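May, late evening

In at half seven to do the cell before anyone else wanted it. The left arm had been drifting since Judit Antal put the new fingers on, so the plan was to re-zero it, check the cable clips and go through the bolts on both mounting plates.

The bolts were fine on the right. Two on the left took nearly a quarter turn. I marked them all with paint pen so we can see next time without getting the wrench out. Wiped down the rail and ran a brush along the vent slots, which were furry with lint again. Fleece is the worst for it. I have written to Endix asking for finer filter mesh and will chase them if there's nothing back by the end of the month.

The clips along the top of the left link were all holding, but the cable was pulling tight at the wrist when the arm reached out. I let out some slack past the last clip and it moves freely now. Didn't touch the right one.

Re-zeroing took three goes. First time I forgot to save. Second time the elbow came out 18 counts off, third time it was good. Wrote the offset, 1674, in the book and on the tape inside the door. Ana wants it in the shared sheet as well, so that's a job for tomorrow.

After lunch I ran the cloth test, 50 picks, left arm grasping and right arm waiting open. It dropped two, both on a thin fold. Before the fingers were changed it was dropping none, so I am not calling it finished. Will try a slightly lower approach before I blame the fingers.

Home by seven. Soup.

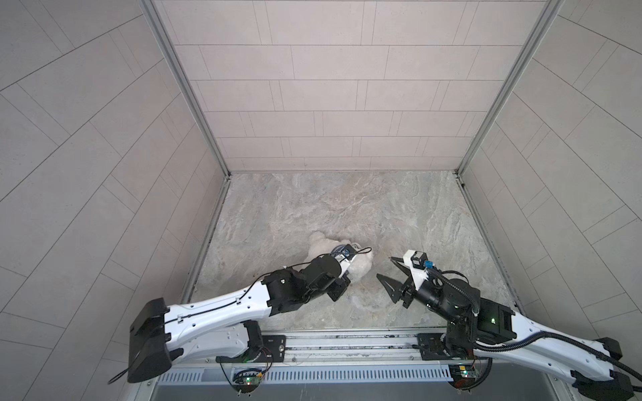
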